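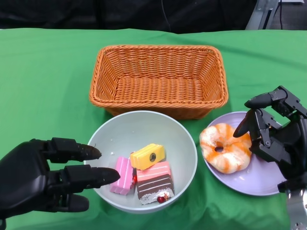

Cakes in the bowl, doughnut on the plate, basket waiting.

Blog > Gadgets and Grumbles > Can it tidy up yet?

Quick one, dinner's nearly on. I keep getting asked whether the robots can do the housework yet, mostly by people who've seen one folding a towel on their phone. Short answer, no. Longer answer, a bit, and the bit is more interesting than I expected.

Take toy food. Anyone with small children knows the job. Cake slice in the bowl, wafer thing next to it, doughnut on its own plate because somebody decided it needed one. All of it has to go in the basket before bath time. You do it in ten seconds with a phone under your chin. For a machine it's a proper piece of work. A slice with a cherry on the front wants holding differently from a square block, and a doughnut has a hole just where you'd like to grab. And they're all crammed in together, so going for the pink one means not knocking the one beside it.

Then little things. Beads! I have hoovered up more beads than I care to admit and I have ten fingers and a thumb's worth of common sense. I'd not trust a pair of pincers with a bead.

What gets me is the fingers. Mine squash. I don't think about how hard to hold a sponge cake, real or plastic, my hand just sorts it out.
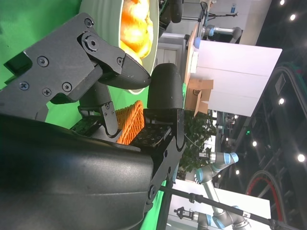 Most of the grippers I've read up on are two hard bits that meet in the middle, and everything clever has to happen somewhere else, in the camera or the software. Fine for boxes. Boxes are easy, shops and warehouses are full of boxes and thats where I think the money will go first. A bowl of lumpy stuff is a much meaner test.

Did some digging on prices too. The Gukent kitchen arm is £2,941 before you've bought anything to bolt it to. The Grelline is cheaper, 1,000 on the nose, but it only lifts light things and the reviews are grumpy about the app. For that I could pay the lad next door to pick up toys untill he leaves for university.

Would I have one? For the washing up, tomorrow. Wet plates, greasy pans, knives pointing everywhere, so obviously that's the job they're furthest off. For toys, maybe in a few years, if it can do the whole floor and not only a nice clear table with a cloth on. Floors are where it all goes wrong. Socks, cat, half a biscuit.

Right, potatoes boiling over. More on Saturday if I get round to the lawnmower one.

Comments (3)

wellovell_gran: My two can't manage the basket either and they're seven and nine.

tinshed: Disagree on boxes. We've got an Estrella packer at work and it's fine till one turns up with a flap open, then it's me and the stop button.

mopandbucket: 394 quid for my robot hoover and it still eats the rug fringe. I'll wait.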